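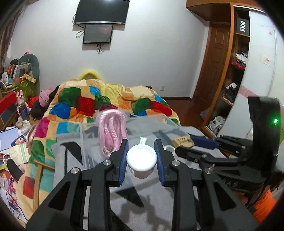 Sorting small things on top of the bed

In our flat in Varnow the only big flat surface is the bed. The table is narrow and always has a computer on it, so when I sort cords, little tools and jars, I do it on the bed. I have done this for four years and these are the habits which stayed.

Cover the comforter first

Push the comforter up toward the head of the bed and put a thick mat over the free end. Felt or heavy fabric is good. On a patchwork comforter with many colors a small washer disappears at once, and on plain gray you can find it again. Mine is gray with black printing, and I try to keep the smallest metal pieces away from the black parts.

Put metal things on a second cloth

A wrench or a clamp can leave a dark mark on felt. I keep an old dark cloth for them, folded two times. Wash it separately, please. I learned this with a white shirt.

Coil the cord before it goes anywhere

Braided cord makes knots by itself if you only push it in a bag. Make loops as long as your hand, lay them one on the other, and close with a short piece of tape. Then it can go in a clear bag, and the bag can stay open at the top. For short ends I use a small block of wood and wind the cord on it.

Choose a box you can see through

I bought three boxes from Starnesik before I understood that I never open the colored ones. With a clear box I see the pink cord from the door. Put the coil in first, on one side, and then the jars and tubes where there is still space. A roll of tape fits well in a corner. 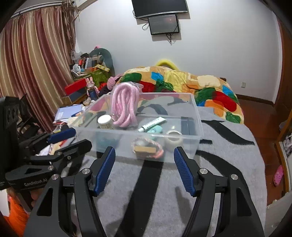
Check the lids

Small jars with a screw lid should stand upright. Close each one again before you carry the box, also if you are sure it is closed. Tubes can lie down, but press the air out first and wipe the neck.

Do not fill it to the top

My box carried nearly 80 small pieces at one time, and every search ended with all of them on the bed again. Now I stop when the bottom is covered - anything more goes to a second box. Twice a year, in August and after the winter holidays, I take everything out and throw away dried glue and empty rolls.

Shake the mat over the bathtub, not from the window.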